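Wakness Cell, Two-Arm Sorting: Maintenance Gallery
Damar Automation Centre, 04/01/2024

This page records the upkeep of the Wakness cell, modelled in simulation before each change is released to the floor. Wrist joints are re-zeroed every 800 hours — grippers are checked at the same visit.

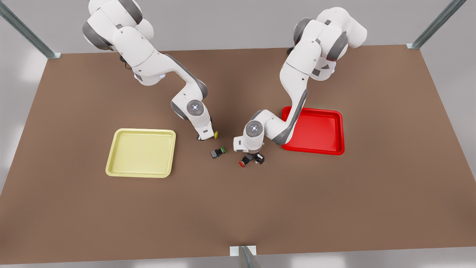

Agbayani replied that the 800-hour interval had suited its own cell, provided fingertip wear was logged separately.

Simulated cell, both grippers lowered between the yellow and red trays.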